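Wrist camera or head camera for a plug insertion task with hand-held grippers?

Posted by tkessel_lab in Grippers and End Effectors

I'm setting up a comparison of two camera views for recording a plug-into-power-strip task. An operator works a pair of hand-held grippers, one per hand. Each session is logged from a camera on the gripper and from one at head height, and later I want to train on one or the other, or both.

The fingers are flat wide pads from Trosico. So far I have 200 recordings and 17 of them are unusable for reasons that have nothing to do with the cameras (dropped timestamps, mostly). What I can't settle is whether the gripper view carries enough information by itself. Everything in the task is white: table, strip, cord, plug. Exposure is locked on both cameras. Views from the gripper and from the head, in that order:
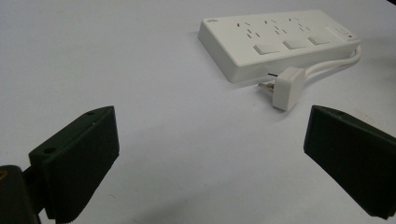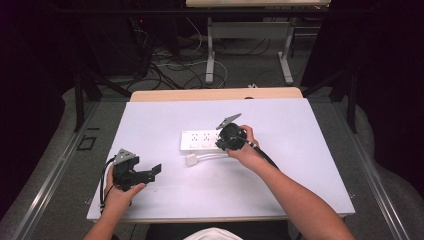
My concern is the last part of the approach. Once the pads close on the plug body they cover a good share of it, and the prong direction has to be inferred from whatever was visible earlier. The head view keeps the whole layout but gives very few pixels to the sockets. Controller is a Didenko unit, and a third camera is possible if I drop the frame rate. I would rather not.

Has anyone run this with one view removed?

Miroslava Derkach

Yes, on a similar task at our Triltovberg site. We had 302 demonstrations and trained three times: gripper view only, head view only, both. I won't quote success rates because our strip was screwed down and yours may not be.

Gripper only was good at the grasp and weak at choosing a socket. If the strip left the view during the approach, the policy wandered. Head only found the strip every time and then stopped short or pushed the plug into the housing beside the slots. Both together was clearly better than either, and the gain came almost entirely from the final alignment.

Three things to check before you add a camera:

Exposure. White on white with locked exposure is fine if you set it on the plug and leave some headroom. If you set it on dark fingers the table clips and the socket edges go soft. Look at a histogram with the gripper in working position.

Pad width. Wide pads hide more. We cut ours narrower at the tip and got back enough of the plug to see its angle — check the stiffness afterwards, ours flexed.

Sync. An offset between the two views does more damage in the last few millimeters than low resolution does. Flash an LED that both cameras can see and compare the frame numbers at the start and at the end of a session.

I would keep two cameras and the full frame rate.

rundle_j

Depends on your budget. We use the Broltside wrist camera and it's fine. Make sure the cable has slack or it will pull on the gripper when you rotate.

pvh_controls

Agree with Miroslava on sync. I'd add that 1,958 frames of one plug in one starting pose won't tell you much about either camera. Vary the plug orientation and the cord first, then compare. Our first comparison came out in favor of the head view only because the strip had never been moved between runs, and we had to repeat it in September with the strip turned to a new angle before each recording.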